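Notebook - norovirus surveillance, wastewater bench
Tuesday, August

Started 8:40. Samples in from the Mersha and Olix plants, 19 bottles total. Two Olix bottles had no collection time on the label. Called the plant, left a message. Both are in the 4 C fridge on the hold shelf until someone calls back.

Concentrated the other 17 by PEG overnight protocol, same as last week. Spiked each one with the murine norovirus control before adding PEG. Maribeth wants the spike done in the receiving bottle and not the centrifuge tube from now on, so I did it that way. Write it that way in the protocol too, step 4 still has the old wording.

Extraction of last week's pellets went fine on the Skaltimex kit. Used the last of the open lot. New lot is on the second shelf, unopened, and needs a side-by-side with a leftover extract before we report anything from it.
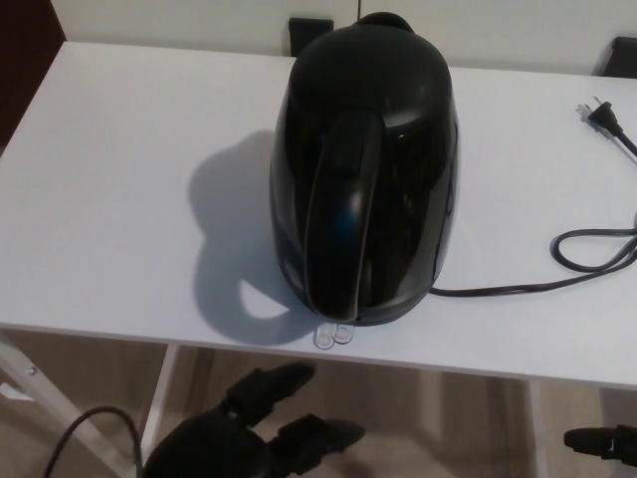
RT-qPCR on last week's set, GII assay, duplicate wells. 11 samples positive in both wells, 2 positive in one well only. Calling those two inconclusive and rerunning at 1:5 in case it is inhibition. Control recovery was low in one of them, which fits. Highest was the Mersha primary influent at 2,648 copies per mL. It was under the detection limit all of last month, so I don't want that number sent out until the rerun agrees with it. No-template controls clean. Extraction blank clean.

Jayson asked if the Mersha jump could be the summer camp upstream. Maybe. The county has not reported any clusters there, but few people with two days of vomiting get tested, so that doesn't tell us much. He is going to ask Ultov for their courier log to see how long that bottle was out of the cooler. A warm ride would lower the count, if anything.

GI assay not run. Probe is on order.

To do:
- rerun the two inconclusives plus Mersha influent, fresh standard curve
- fix step 4
- side-by-side on the new kit lot
- call Olix again about the collection times
- spin down today's PEG tubes first thing, rotor is booked from 10

Stopped 5:15.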